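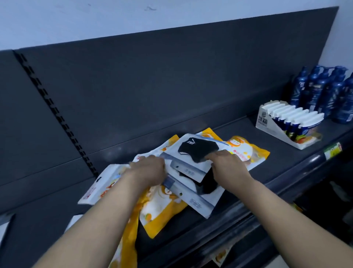
Shelf deck, the black ones going on top of the yellow bags

Thread: Face masks next to snacks on a bottom deck -- keep or split?

shelfside_dan
Posted Thursday, 7:40 am

We are resetting the back wall and I have one bay left over that has to take the flat packs of face masks and the little yellow and orange snack bags. Both of them have been living on the same bottom deck. The bay is the dark gray slotted kind with a solid back panel, no pegs fitted. The masks slide around on the metal and end up lying on the snacks.

The number on my sheet is 153 packs between the two lines and I don't want to put any of it back in the stockroom. What would you do with it? Divider bins, hooks, or just stack it flat and front it up every night?

millbrook2
Hooks. Those packs have a hang hole, so the maker expects them to hang. Get a back bar and 2 rows of hooks and you are done. Flat stacking soft pouches on a bare deck never holds up past lunch.

aisle_nine
Disagree on hooks for a bottom deck. You end up with the hook tips at knee height and everybody catches a pant leg on them. We took ours off after a month. Hooks are fine from the waist up.

What you want is clear bins with a divider, front to back, one design per slot. We use the Bralar ones. They are not cheap but they don't crack when you drag them out to sweep.

millbrook2
Then move the masks up to waist height and put something heavy on the bottom. I don't see why small flat stuff is down there to begin with.

shelfside_dan
The upper decks are spoken for. Housewares has them through May and I don't get a vote.

I do have a few clear bins already. The problem is I don't have enough to run the full width, so part of the row is in bins and part of it is loose. Went down there this morning before opening to see how it looked if I lined up the black masks side by side in the open section, flat, face up, with the ten packs kept over to the left.
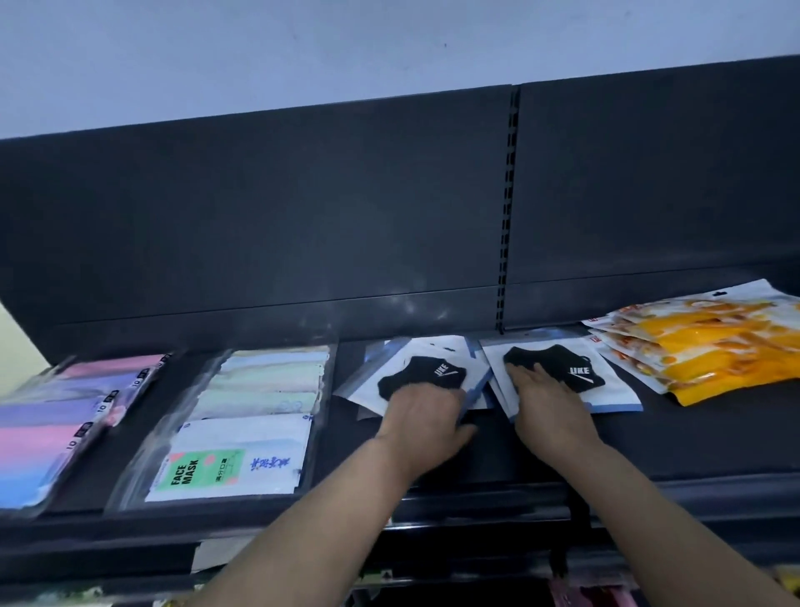 It's better than it was. The ten packs stand up fine in the clear holder and they look like they belong there. The pale green and white ones are OK in the bin too. The black ones with the UKE print are the trouble, they want to lie down, and when they lie down they creep to the right and get mixed in with the yellow and orange stuff. I can square them up in a minute but I have to do it again after every busy hour.

kt_backroom
Your problem is the yellow pile, not the masks. A fanned pile spreads. Put a divider between the two lines before you do anything else, even a cut piece of stiff plastic held with tape on the underside. After that the masks have an edge to sit against and they will stop walking.

Also wipe the back panel while you have it bare. Dust on dark gray shows up from the end of the aisle, and the smudges do too. Damp cloth, then a dry one.

aisle_nine
Agree with kt on the divider. I would go further and get the food off that deck. I don't like food on the bottom next to soft goods. Kids grab the bags, the bags get stepped on, and then you have crumbs in with something people put on their face.

kt_backroom
The masks are sealed and so are the snacks. It's a housekeeping point, I wouldn't call it a problem.

aisle_nine
Until one bag splits. We wrote off a whole bin of pouches that way. They were sealed too, but no one buys a pouch with grease on the outside.

millbrook2
I'm with aisle_nine on that one. Still say hooks though.

pennyrack
Cheap fix if you can't get more bins: nonslip liner. The kind on a roll for kitchen drawers. Ours is Flerden, gray, so it doesn't show much against the deck. Cut it an inch short of the front lip or it curls up. 30 inches covered one of our bays with a little left over. Flat pouches stay where you put them.

shelfside_dan
Liner is a good idea. Does it hold dust?

pennyrack
Yes. I pull it once a week and shake it out -- takes less time than fronting the row does now.

millbrook2
Liner looks like a kitchen drawer. Customers notice.

pennyrack
Not under a full row they don't.

kt_backroom
One more thing on the facing. Turn every pack the same way, print up, header strip to the back. If half of them are turned around the row looks messy even when it's straight. And don't go more than four or five high with slick pouches.

shelfside_dan
OK, here is what I'm going to do. Divider between the masks and the snacks tonight, liner under the open section, header strips to the back. I asked about moving the snacks to the Kioko rack by the register and was told maybe next week. If the packs are still sliding by then I will order bins for the rest of the width.

aisle_nine
Measure the deck depth before you order. The Bralar bins come in two and the deep one sticks out past the lip on some decks.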